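Robotics Workshop, Unit 4: Sorting by Colour with Two Arms
Course handout for the practical group

Instructor: Mechthild Ortner
Lab help: Pallavi Rajput, Alois Koller

Please read this handout before you come to the lab on Tuesday. In Unit 3 you worked with one arm and one object at a time. Now you will use both arms in the same space, and you will record your own demonstrations for training a small policy. If you missed Unit 3, ask Alois for the notes on homing and joint limits, as they are not repeated in these pages.

1. The task

The task is simple to say. Blocks of three colours lie on the work surface in front of three bins. Red blocks go into the black bin, yellow blocks go into the white bin, and green blocks go into the orange bin. The colour of the bin does not match the colour of the block, and this is on purpose. In earlier years we used matching bins, and several groups trained a policy which only learned to bring a colour to the same colour. When we changed one bin the policy failed and the groups did not understand why.

A trial is finished when the surface in front of the bins is clear and both arms are back in their rest position. A block which lands in a wrong bin stays there. Do not correct it by hand during a trial. Write it in the log.

2. Before you start

Work in groups of three. One person drives the arms, one person watches the emergency stop, and one person writes the log. Change the roles after every set of trials. I know that some of you prefer to drive and some prefer to write, but in the practical exam you can be asked about any of the three roles.

Check these points in this order:

The bins stand side by side, black, then white, then orange, seen from the front rail.
The tubes and cables of both arms can move freely through the full reach.
Both arms answer to the homing command in the Drallov console.
The camera views are on and the time stamps agree.
The log sheet has the names of all group members.

If one arm does not answer, switch off the power at the bench and call Pallavi. Please do not unplug single connectors under the front rail. Last term one group did this and we lost an afternoon finding out which cable belonged where.

3. Camera views

The policy gets its images from fixed cameras and from wrist cameras. You should look at all of them yourself before you record anything. Many students look only at the view from above, where everything is easy to understand, and forget that the wrist view shows a very small part of the table. Compare the views and ask yourself in each one: which blocks could the policy know about from this image alone?

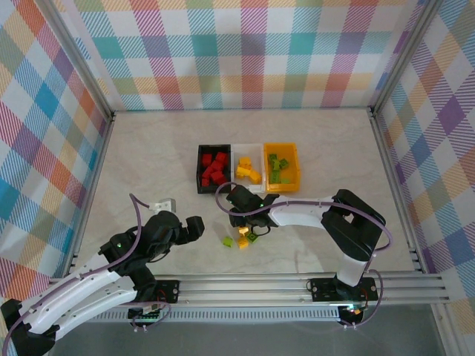
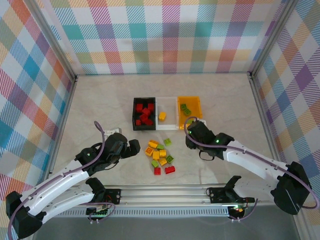
Two fixed views with blocks still to sort, then one wrist view with bare surface between the yellow fingers. 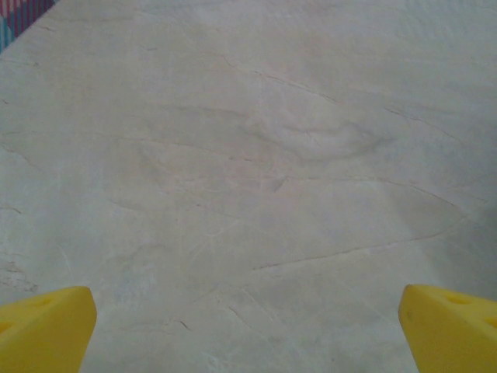 4. Recording a demonstration

Start with the arms in rest position and place the blocks by hand in front of the bins. Vary the placement. If you always put the red blocks in the same corner, the policy will learn the corner and it will not learn the colour. Sometimes leave the blocks well apart, and sometimes push them into a close group. The close group is more difficult, because the fingers need room on both sides of a block.

Press record only after your hands are out of the enclosure. Then drive at a calm speed. A good demonstration is smooth and a little bit boring. If you hesitate for a long time above a block, the policy can learn to hesitate too, so cancel the recording and begin again.

For the pick, come down straight from above and line up the fingers with two parallel sides of the block. For a block that lies on its side, turn the wrist before you go down, not when you are already close to the surface. Lift the block higher than the bin wall before you travel. Release it inside the bin at a low height, or it may jump out again.

Use the left arm for blocks nearer to the left side, and the right arm for the others. The two grippers must not be above the same bin at the same time. The software does not prevent this. The person at the emergency stop does.

5. Settings

Use the profile called Raler for both arms. Set the time limit for one pick and place to 3000 ms for the lift part and 2000 ms for the release part. These values are slow, and you may find them annoying. Keep them for the first two sets. Afterwards you can make one of them shorter if the whole group agrees, and you must write the new value in the log.

6. The log

Write one line for each trial: trial number, driver, start layout (apart or close), blocks dropped, blocks in the wrong bin, and a remark. The remark is the part that I read first. "Failed" does not help me. "Right arm touched the second block while closing" helps me very much. Mirjam Stöckli from last year's class has allowed us to use her log as a model, and you will find a copy in the course folder under Zonanell.

7. Questions for the report

Answer in full sentences, two pages at most for the group.

a) Choose one trial that went wrong. Which camera view would have shown the problem earliest?
b) The walls have a strong colourful pattern. Discuss how this could affect a policy which must find coloured blocks, and suggest one test that you could do in our lab.
c) When the wrist view shows no block, what information must the policy take from somewhere else?
d) Compare the close layout with the apart layout, using only your own log.

8. Handing in

Upload the report and the log together. Recordings stay on the lab computer, so please do not send them by mail. For question (b), chapter 4 of the Aebischer reader is useful, above all the part on backgrounds. The deadline is the end of April, and groups that need more bench time should write to Pallavi before then.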